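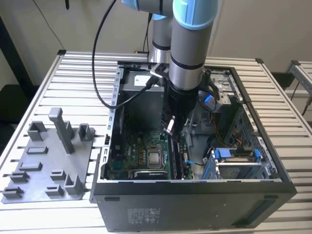
1. Why we picked old computers

Our group project for Environment and Community was on e-waste, mainly what people do with a desktop once they're done with it. Short answer — not much. It goes in the garage. We wanted to know why, and whether a drop-off day at school would change anything.

2. What we did

Paper survey plus an online one, both open for two weeks in June. Aimed for 1,000 households in Berkerus and Lumanlan, got 652 back. Pretty happy with that, considering half the letterboxes in Lumanlan say no junk mail. Questions were short. Do you have a computer you don't use, how old is it, what's stopping you getting rid of it, do you know where the nearest drop-off is.

Also rang the two places that take this stuff near us, Keltosel (the transfer station) and Grendex, a repair shop that strips towers for parts. Grendex let us visit for an afternoon. Keltosel sent a price list.

3. Results

Some 300 households had at least one dead or unused computer at home. Towers more than laptops, which surprised us. Laptops seem to get handed down to kids, towers just sit there.

Main reasons, biggest first:
Worried about what's on the hard drive
Don't know where to take it
Might need it one day
Too heavy / no car

The hard drive one was way ahead. A lot of people wrote extra comments about it in the margins — old tax stuff, family photos, one person had a whole novel on theirs. Hardly anyone knew you can take the drive out yourself with a screwdriver and keep it.

Oldest machine reported was from before any of us were born. Owner said it still works and they play cards on it.

4. What's in a tower that's worth saving

From the Grendex visit. The steel case is easy, goes with scrap metal. Copper in the power supply and the cables. Boards have small amounts of gold and other metals but need a proper smelter, so they get boxed up and sent away. RAM and drives get tested and resold if they're any good. Coin battery on the motherboard has to come out first, people forget that. Power supplies shouldn't be opened at home, the capacitors can hold a charge.

5. The drop-off day

Ran it from 9 am to noon in the bottom car park. We got 14 towers, a heap of keyboards and a microwave we had to say no to. Less than we hoped. It rained and the flyer had the wrong gate on it, our fault.

6. Problems

Survey only went to two suburbs so can't really say anything about the whole city. Also people who bother filling in a survey about recycling probaly care about recycling. Should of asked about phones too, heaps of people wrote them in anyway.

7. Recommendations

Council map of drop-off spots on the back of the bin calendar. A hard drive removal table at any future collection, with the owner watching. Pickup for people without a car — Lumanlan especialy, the bus doesn't go past Keltosel.

Survey questions are in Appendix A, Keltosel prices in Appendix B.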